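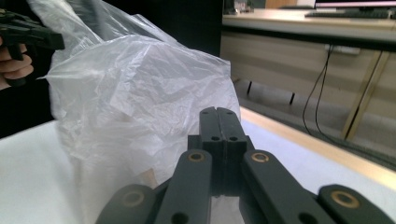
February, late evening, tea going cold next to me.

I finally got to the shopping! It has been sitting in its bags since I came back from Kurnell and I kept walking past it, telling myself it would only take a minute. It took most of the evening and I enjoyed every bit of it, which says something about the kind of winter we're having.

I put paper down on the table first, the way they used to do it at home, and I'm so glad I did. Everything looks cleaner on white paper. I even went and got the good pen so I could write the list right there on a corner of it (flour, lamp oil, those little hooks again).

The yellow bottle is my favorite thing from the whole trip and I know how that sounds.
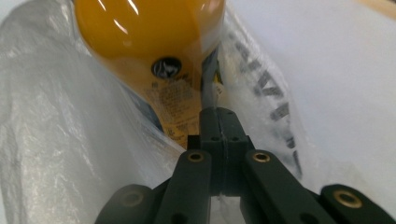

I had nearly left it on the shelf at Vasseur because I was already carrying too much, and then I went back for it from the door. It's such a cheerful yellow! I want it out on the windowsill where I'll see it in the morning, at least until the Tokcombe visitors come and I have to be sensible about the sill again.

The big bags are the other thing. I can't throw one away, I never could. They're good plastic and they fold down to nothing if you're patient - press the air out from the closed end, then thirds, then thirds again. I have roughly 33 of them in the drawer by the stove, and the drawer still shuts if I lean on it.
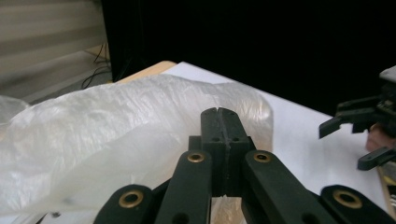 The bag on its white paper, still full of creases.

Ona is where I want to go next, before the month is out. They have the wide jars there, and I've been wanting those for the dried beans ever since the old ones went. I have 100 put aside in the tin for it and I'm not touching that for anything else. I mean it this time.

Oh, and I want to line the lower shelf before anything goes back on it. There's enough paper left on the roll, I think.

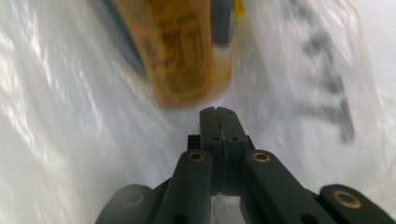

So many wrinkles in one bag!

It's past eleven now and I still want to wipe down the shelf, so I'd better stop. Soup tomorrow, with the last of the leeks.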